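Unit 3: Site visit to the Ekwood workshop
Course: Introduction to Automation, Lerarico
Handout prepared by Sirkka Leinonen

The open day on 27 May 2023 included a demonstration on collecting hand-motion data for robot training. Students who attended should use these notes with the reading on manipulation tasks.

Small appliances are useful subjects for this work. They combine curved surfaces, switches and loose wiring, and each calls for a different grip. The demonstrator worked with both hands at a covered table.

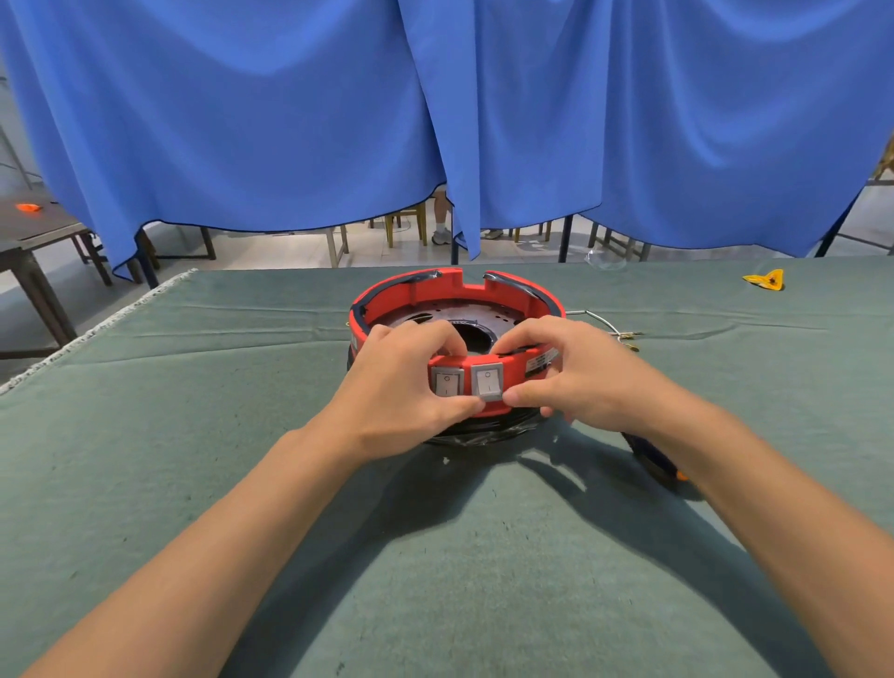
Figure 1. Two-handed grip on the front of a round device, with two rocker switches beneath the fingers.

Note how the hands differ. The left fingertips lie along the top edge of one switch, while the right thumb presses the corner of the other. A gripper with two parallel jaws cannot easily copy this - the contact points must be planned separately.

The Koskela group holds roughly 500 recordings of similar tasks. Room 145 is open to students who wish to view them.

Written work: describe one household task that needs both hands, and state which hand holds and which hand acts. Submit one page to the course office before the next session.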